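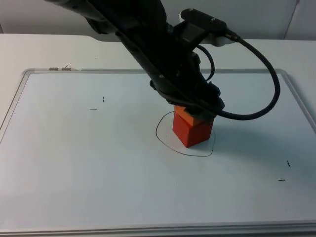
What is a boundary line on a layout board for? It tells whoever comes next where a thing goes, so they can put it back without asking.

## Session 2 – boards, outlines, blocks

Notes for the storage and layout course, Dalanwood site. Bring these with you, I won't have spares.

**Today**

- laying a board flat
- drawing outlines by hand
- tight vs. loose outlines
- wiping and redrawing

### The board

Flat on the table, not on the wall. A framed whiteboard is good for this, the frame gives you an edge to measure from. Check it doesn't rock. If it rocks, fold some paper under the low corner and move on.

Leave clips and hooks on the top rail where they are. Last group took them off and we lost half of them.

White board on a white table is fine, the metal frame shows you where the board stops.

### Drawing the outline

Black marker, fine tip. Freehand. No rulers today – you'll want one, leave it in the bag.

A wobbly line is OK. An open line is not. Close the loop, every time. If the ends don't meet people read it as an arrow or a doodle and set things down anywhere.

Two kinds:

1. **Tight** – follows the base of the object. Good for tools with one right position. Slow to put back.
2. **Loose** – oval, teardrop, whatever, with room on at least one side. Good for blocks, cups, tape. Quick to put back, less exact.

A red cube inside a loose black loop is the plainest version of the second kind. Strong color, plain shape, one line. Start there before you try scissors.

Loose outlines don't have to be even. Wider at one end is fine, as long as the object stands completly inside.

### How loose is too loose?

Rule from the Warngate handout: for a base 43 mm across, the loop should be no wider than 200 mm at its widest. Past that people start parking a second thing in there. I tried 212 on the practice board and got a roll of tape in with the block by lunch.

### Shadows

Overhead light throws a faint shadow to one side of a block. Don't trace it!! Draw from directly above if you can, or turn the board.

### Exercise (pairs)

- Person A draws a loop and sets one block in it
- Person B lifts the block out, turns around, puts it back
- Swap
- Wipe, redraw tighter, do it again
- Write down which felt faster and wich was neater

Hand in one sheet per pair, both names on it. Janka Beneš has the spare markers, ask her before opening a new box.

### For next time

Read the Dudonia pages on drawer layouts, first half only. Skip the part on labels, we do that in session 4. Bring one small object from home that never has a place.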